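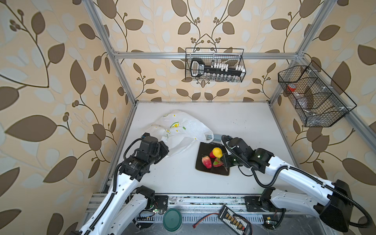

Pádraig Mac Mathúna 在上周的课后留言里说，他坐夜车去 Jarkville，随身包塞得太满，毯子压在最底下，半夜翻了半天，所以他认为装包顺序应该比选包先讲。这个意见采纳，本讲次序调整如下。

第六讲 长途出行的随身行李

一、装包顺序
按取用时间倒着装。到达后才用的放底层，途中用的放上层，证件和车票放外侧口袋。夜间要用的东西单独装一个小袋，上车后直接拿出来，大包不再打开。

二、衣物
车厢和机舱温差大，穿三层：贴身棉质上衣，薄毛衣，可折叠外套。鞋穿已经磨合过的。新鞋不要在出发当天第一次穿。

三、重量
随身包连同水壶，总重控制在6公斤以内。空包本身的重量要算进去，很多同学上次作业漏了这一项。洗漱品分装，做两三天的量即可。

四、案例：Zildale 至 Vidar
全程约300公里，中途在 McGrath 换车，站台之间要走楼梯，没有电梯。请据此判断拉杆箱和双肩包哪一种合适，并写明换车时哪只手拿什么。讲义第121页有线路简图，只看换乘部分。

五、作业
列一份自己的随身物品清单，注明每件的重量和取用时间。不要抄网上的现成清单。周五上课前交，纸质或电子版都可以。

下一讲：住宿地点与到达时间的配合。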